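"치우는 데 10분" 로셸 하다드의 탁자 정리법, 어디까지 믿어야 하나

로셸 하다드는 주방 정리 상담실 바카노(Bakano)를 운영한다. 그가 보내는 소식지의 구독자는 4000명이 넘는다. 주장은 간단하다. 조리 도구를 서랍에 숨기지 말고, 자주 쓰는 것은 탁자 위에, 나머지는 탁자 밑에 두라는 것이다. 나는 이 말을 처음 들었을 때 정리를 미룬 사람의 변명 같다고 생각했고, 11월에 그의 주방을 찾아가 첫 질문으로 그 얘기를 그대로 했다.
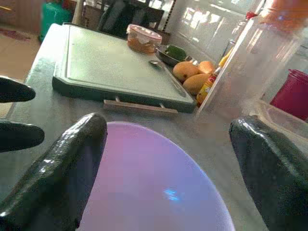
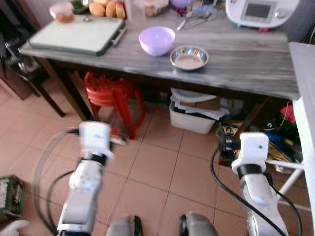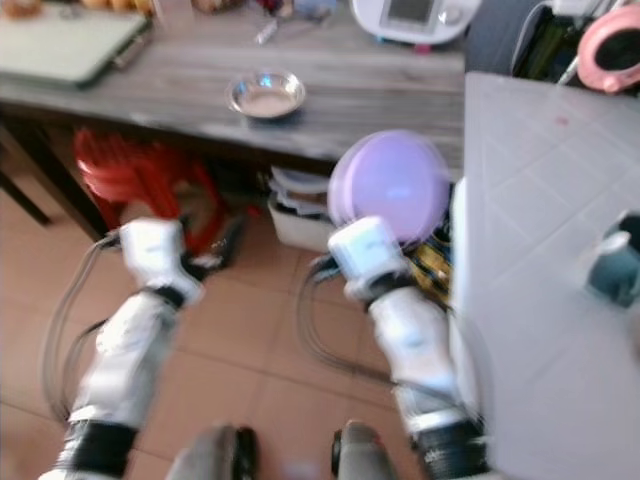
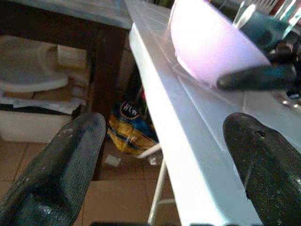

하다드의 주방. 두 번째 사진의 탁자 가운데쯤에 연보라색 그릇이, 그 오른쪽 조금 아래에 스테인리스 그릇이 있다.

"변명이라는 말은 많이 들어요." 하다드는 별로 기분 나빠하지 않았다. "그런데 서랍에 넣으면 정리가 끝났다고 믿는 것도 변명이죠. 안 보이니까 끝났다고 치는 거잖아요."

그럴듯하지만 탁자 위를 보면 고개가 갸웃해진다. 도마, 그릇, 뚜껑 덮인 통, 숟가락에 화면 달린 흰 조리 기기까지 한자리에 있다. 음식을 썰 자리가 남느냐고 물었더니 하다드는 도마를 가리켰다. "썰 자리는 도마예요. 도마만 비어 있으면 돼요. 탁자가 넓어야 요리를 잘한다는 건 가구 회사가 좋아할 얘기고요."

가구 회사 얘기가 나와서 말인데, 그는 예전에 그라레티(Graletti)라는 업체의 조리대를 소식지에서 추천한 적이 있다. 대가를 받았느냐고 물었다. 잠시 뜸을 들이더니 할인은 받았다고 했다. "소식지에 적었어요. 맨 아래에 적긴 했지만." 맨 아래까지 읽는 구독자가 얼마나 되는지는 그도 모른다고 했다.

연보라색 그릇 이야기로 넘어갔다. 하다드의 상담에서 빠지지 않는 물건이 이런 가벼운 플라스틱 그릇이다. 씻은 채소도 담고, 껍질도 담고, 손님이 오면 과일도 담는다. 그릇 하나에 일을 여럿 맡기면 그릇 수가 줄어든다는 논리다. 껍질을 담던 그릇에 손님 과일을 담는다는 말이 썩 달갑지 않았다.

"씻으면 되죠. 접시는 안 씻고 쓰세요?"

씻는다. 하지만 플라스틱은 긁히고 냄새가 밴다. 카레를 한번 담으면 색도 남는다. 이 점을 따지자 하다드는 의외로 쉽게 물러섰다. "맞아요. 카레나 김치는 스테인리스에 담으라고 해요. 처음에는 그 말을 안 했다가 항의를 받았어요. 델라크루아(Delacroix) 상가에서 강의할 때였는데, 한 분이 물든 그릇을 들고 오셨어요. 할 말이 없더라고요." 그 뒤로 자료를 고쳤다고 한다. 고친 자료를 보여 달라고 했더니 인쇄본은 없고 파일만 있다고 했다.

도마에 대해서는 고집이 세다. 그는 가장자리가 올라온 플라스틱 도마를 권한다. 첫 번째 사진에 나온 도마가 그런 모양으로, 테두리가 솟아 있고 안쪽에 얕은 홈이 돌아간다. 망고처럼 즙이 많은 과일을 썰 때 차이가 크다는 설명이다. 내 경험으로는 그 홈에 낀 것을 닦아내는 일이 더 귀찮다. 그렇게 말했더니 "솔을 쓰세요"라는 답이 돌아왔다. 그러면 솔을 둘 자리가 또 필요하지 않은가. 하다드는 웃었고, 대답은 하지 않았다.

내가 가장 걸렸던 것은 탁자 밑이다. 그의 이론대로라면 탁자 밑은 '가끔 쓰는 것'의 자리다. 빨간 플라스틱 의자는 이해가 간다. 흰 바구니에 종이가 쌓여 있는 것은 좀 다르다. 두 번째 사진을 보면 더 안쪽에는 파랑, 초록, 빨강이 섞인 천이 다른 물건들과 함께 뭉쳐 있다. 이것도 정리된 상태라고 부르느냐고 물었다.

"아니요. 저건 정리된 게 아니에요."

그럼 왜 그대로 두느냐고 다시 물었다.

"저도 집에서 사는 사람이니까요. 상담을 가면 다들 저희 집은 깨끗할 거라고 생각해요. 저는 탁자 위를 하루에 한 번 치우고, 밑은 계절에 한 번 봐요. 봄에 보고 여름에 건너뛰기도 하고요. 종이는 영수증이랑 설명서가 대부분인데, 버려도 되는 게 절반은 될 거예요."

네 번째 사진에 나온 흰 세면대 같은 도기도 물었다. 탁자 아래에 옆으로 눕혀져 있다. 하다드는 "설치할지 버릴지 정하지 못한 것"이라고 했다. 정리 전문가에게서 들을 줄은 몰랐던 말이지만, 적어도 꾸민 대답은 아닌 듯했다. 바닥에 있는 구겨진 노랑과 파랑 비닐봉지에 대해서는 묻기도 전에 손을 내저었다.

숫자 이야기를 해야겠다. 바카노의 홍보물에는 '2069개의 물건을 기록해서 만든 방법'이라는 문구가 있다. 무엇을 어떻게 기록했는지는 적혀 있지 않다. 하다드의 설명으로는 상담한 집마다 조리 도구 목록을 만들었고, 그것을 합한 수다. 같은 종류의 물건을 따로 셌느냐고 묻자 그렇다고 했다. 숟가락 열두 개면 열둘로 들어간다. 그러면 2069라는 숫자는 방법의 근거라기보다 숟가락이 많은 집의 사정일 수도 있다. 그는 이 지적에 동의하지 않았다. "어디에 두고 며칠마다 쓰는지도 적었어요. 개수만 센 게 아니에요." 기록을 볼 수 있느냐는 질문에는 고객 정보라서 어렵다고 했다. 이해는 하지만, 그렇다면 홍보물에 크게 쓸 숫자도 아니라고 본다.

'치우는 데 10분'이라는 문구는 더 따져볼 만하다. 설거지가 포함되느냐고 물었다. 포함되지 않는다. 바닥은? 포함되지 않는다. 조리 기기를 닦는 일은?

"그건 사람마다 달라요." 하다드가 말했다. "10분은 물건을 제자리에 놓는 시간이에요. 설거지까지 넣으면 아무도 안 믿죠."

상담료는 한 번에 300유로다. 비싸지 않으냐고 했더니 그는 수납함을 사는 데 그만큼 쓰는 사람이 많다고 했다. 그가 예로 든 것은 타드베리(Tadberg) 수납함이었다. 칸을 맞추려고 한 세트를 사고, 남는 칸을 채우려고 물건을 더 사게 된다는 것이다. 수납함에 대한 이 비판만큼은 나도 반박할 말이 없다. 우리 집 싱크대 밑에도 빈 통을 담아 둔 통이 있다. 다만 수납함이 낭비라고 해서 상담이 낭비가 아니라는 뜻은 되지 않는다.

상담을 받은 집이 반년 뒤에도 그대로 유지되는지 물었다. 하다드는 연락이 오는 집만 안다고 했다. 잘된 집에서 연락이 더 많이 오지 않겠느냐고 하자 고개를 끄덕였다. "안된 집은 저한테 전화를 안 하겠죠. 한번 제가 먼저 해볼까 생각은 했어요." 생각만 했고 전화는 아직이다.

나는 집에 돌아와 탁자 위만 치워 보았다. 도마를 비우고, 그릇은 두 개만 남겼다. 10분은 넘겼다. 밑은 손대지 않았다.

하다드는 내년 봄에 소식지를 유료로 바꿀지 고민 중이라고 한다. 할인받은 업체 이름을 맨 위로 올릴 생각이 있느냐고 물었더니, 그건 할 수 있다고 했다.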